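Vornar Ledow Hand-Held Gripper, Trial Set

Item group: Grippers and hand tools
Condition: New
Price: 968, tax and shipping not included
Availability: Ships from Hernedton

The Ledow is a hand-held gripper for people who want to compare ways of picking things up before they commit to a robot-mounted tool. The operator holds it, works the fingers by hand, and does the task at normal standing or sitting height. A marker cube on the gripper lets an outside camera track where the tool is and which way it is facing. A second cube on a strap goes on the wrist, so a bare hand can be tracked in the same session.

The trial set is sold mainly to labs and small integrators choosing between a two-finger gripper and something more complicated. It can be used with one operator or two. It doesn't drive a robot arm and has no motor. If you need a powered version, see the Mathebula mount at the bottom of this page.

What comes in the set

2 hand-held grippers, left and right
Marker cube for each gripper, fitted
Wrist cube with dark strap
Spare finger pads
Printed calibration sheet
Hex key
Carrying case

Cameras, stands, cables and the session display are sold separately. The grippers will work with most cameras that can be fixed above or in front of the operator, and with head-worn cameras. Tracking software that reads square printed markers is needed. Ours is a free download for registered buyers.

Choosing a camera position

We tested the set with a camera on the gripper and with a camera at head height. The gripper camera gives the best view of the fingers and of whatever is between them. It is the one to use for comparing pad materials, or for finding out why a grip slips. Its weak point is that it moves with the tool, and the other hand is often out of view.

The head camera shows both arms and the work area together. It is better for two-handed jobs such as folding or sorting. Sleeves can cover the wrist cube from this position, so push them up or wear something with a close cuff. Most buyers who start with one camera add the other later.

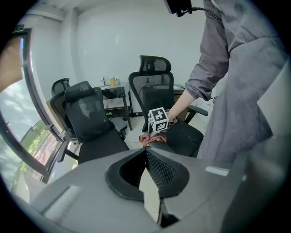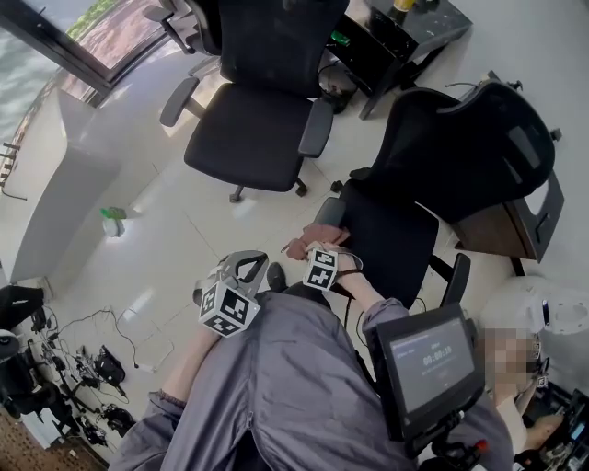
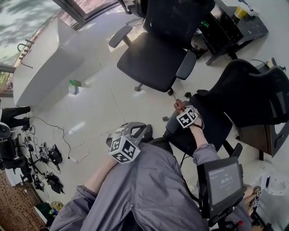
Ledow hand-held gripper with its marker cube. In the second and third pictures, the wrist cube and the session display are in use as well.

Notes from testing

Hannelore Böttcher ran the comparison for us, with more than 70 short trials using soft and hard items. She used the Ledow in one hand and the wrist cube on the other for part of the series, then a gripper in each hand for the rest.

Cloth was the hardest material. A single layer lying flat on a firm surface is difficult to lift with the standard pads. Bunched cloth is easy. The soft pads do better on thin fabric, but they wear faster and pick up lint. Wipe them with a damp cloth between sessions and let them dry before use.

Small bottles, cups and boxes gave little trouble. Round items tend to turn in the grip when held near the fingertips. Hold them farther back.

The wrist cube was steady once the strap was tight. If it is loose, the cube slides toward the hand and the recorded position drifts. Put the strap over skin, not over a sleeve.

The session display is useful when one person is working and another is running the recording. It shows elapsed time in large digits and can be mounted at an angle on its bracket. Operators working alone may prefer to start and stop from a foot pedal.

Setup

1. Fix the camera and route the cables away from where the operator will stand or sit.
2. Check that the cubes are clean and firmly seated.
3. Run the calibration with the printed sheet. Repeat it if the camera is bumped.
4. Record a short test and check that the markers are found at both ends of the reach.
5. Start the session.

Glare from windows on a shiny floor can confuse the tracking. Lower the blinds or turn the work area if marker readings drop out.

Care and returns

Replace the pads when the surface goes smooth. Marker faces should not be cleaned with solvent. A scratched cube can be swapped without changing the gripper. Unused sets may be returned within seven days of delivery.

Related items

Vornar session display with bracket
Soft finger pads, pair
Wrist cube, extra
Mathebula powered mount for Ledow fingers (preorder, July)

Page updated 22/06/2021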